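Kendbridge Reading Room Guide
Section 5: Preparing a table for the consultation of reference books
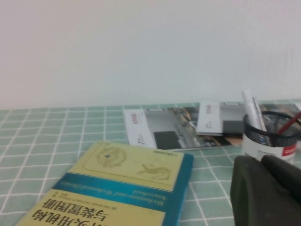 Reference volumes held at Kendbridge may be consulted at any table in the Tremham wing. Each table is to be dressed before a volume is brought to it, and the cloth remains in place until the volume has been returned. On the checked cloths, such as the mint-green one with the white grid, the lines offer a ready guide – where they curve, the cloth is not lying flat and should be smoothed before use. Paperbacks are laid with the cover facing up.

1. Wipe the tabletop with a dry cloth and check it for grit.

2. Unfold the table cloth and draw it towards the wall, then smooth it from the centre outwards.

3. Place the volume on the cloth, at least 80 mm from the front edge of the table.

4. Turn the volume to face the reader before opening it. Do not drag it by the cover.

5. Enter the title on the loan slip. For translated works, copy the title in each language in which it is printed on the cover.

Note: Volumes of more than 800 pages require the Briltar book rest, which is kept at the service desk.

Caution: Do not press on the spine of a paperback to hold it open. Use the weighted ribbon supplied.

Caution: Food, drinks and ink pens are not permitted at a dressed table. Coloured pencils may be used on the reader's own paper only.

Cloths are laundered each April. Marked or torn cloths should be handed in at the service desk.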